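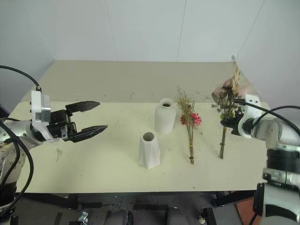
The two-arm cell with both vases still empty and the first bouquet in the right gripper.

Zodville: notes from the manipulation software group

I spent one day in January with the group at Zodville that writes the control and planning stack for their two-arm table cells. The visit was arranged for people who integrate such software, so the mechanical side got little time. These notes follow the order of the day.

The stack

The stack is called Gratolix. It has a perception process, a task planner, a motion planner and a controller for each arm, all exchanging messages over one bus. The perception process publishes object estimates with a covariance and a time stamp. The planner refuses any estimate older than a set limit. In an earlier version the limit was a constant in the code, and integrators kept patching it. It is now a parameter for each task, and the default is conservative.

Both arms are planned together as one kinematic system when their reachable volumes overlap, and separately when they do not. The switch between the two modes used to cause a visible pause. The group removed it by keeping the joint model loaded and locking the joints of the idle arm. Memory use went up. They considered this acceptable on the machines they ship.

The morning task

The task on the table was flower arranging: dried bouquets into white ceramic vases. The tall vase has a small round opening and the short one has a wide mouth, so a single insertion routine with fixed tolerances would serve one of them badly. The group runs this task as a regression test for deformable and partly rigid objects. A bouquet is held at the stems, but most of its volume is above the grasp and moves on its own when the arm accelerates.

Gratolix models a bouquet as a rigid core with a soft envelope. The core is the stem bundle and has a pose. The envelope is a padded volume that may touch things at low speed, with a cost that rises with penetration depth. The motion planner treats the core as a hard constraint and the envelope as a soft one. Tall grass stalks give the most trouble here, as the depth data on thin stalks is poor and the envelope is often estimated too short. The present fix is to extend the envelope along the stem axis by a factor from the task file. Several visitors asked for something better. A learned estimate exists on a branch but is not in the release.

Stem ends are handled separately. Before insertion the planner needs the lowest point of the bundle, and the stems are rarely cut to one length. The perception process fits a cone to the visible ends and passes the tip to the insertion routine. With the bundle resting on the table, the table plane provides a second reference, and the two are fused. The operator console shows both values next to each other. I found this display more useful than the 3D view, which was crowded.

Insertion

Insertion runs in an impedance mode with low stiffness in the horizontal plane. The routine lowers the bundle above the estimated center of the opening, and on contact with the rim it starts a spiral search. Search radius and contact threshold are taken from the vase model. A white vase in front of a white wall is a known weak case for the segmentation, and the group sets the camera exposure per task to keep the edge of the rim usable. The interior of a wide-mouthed vase is dark and segments well. A narrow opening covers few pixels, and there the routine relies more on contact.

The logs we were shown covered 939 trials, of which 812 ended with the bundle in the intended vase and no operator action. The remaining trials were sorted by cause. The largest group was rim contact read as bottom contact, which makes the gripper open too early. Next came stems caught on the outside of the rim. Vases pushed over were a separate category with a short list of entries, all from before the horizontal stiffness was reduced.

Tooling

After lunch we moved to the log viewer, Tirkex. It replays bus messages against the same binaries that ran on the cell, so a planner change can be tested on recorded perception data. Replay is deterministic for the planners. It is not deterministic for perception when inference runs on the GPU, and the viewer marks those streams in a different color. A replay can be cut to a window and saved as a test case with 4 clicks. The resulting file contains the robot description, the task file and the messages, and nothing has to be fetched from a server.

The nightly run takes 40 such cases. A failed case blocks the merge only if it also fails on a second pass. I asked whether this hides intermittent faults. The answer was that flaky cases are listed in a weekly report and are reviewed by hand.

Open points

Hwang, the calibration package used for the wrist and table frames, still needs a printed target and a stopped cell. A version that recalibrates from ordinary task motion was described on one slide, without results. Handover between the arms is supported in the planner but was not run during the visit. The task file format has documentation for the fields and very little on how they interact, and the stiffness and envelope settings in particular should be read together.

Slides and two sample task files were sent to attendees. The replay files from the morning session can be requested from the group.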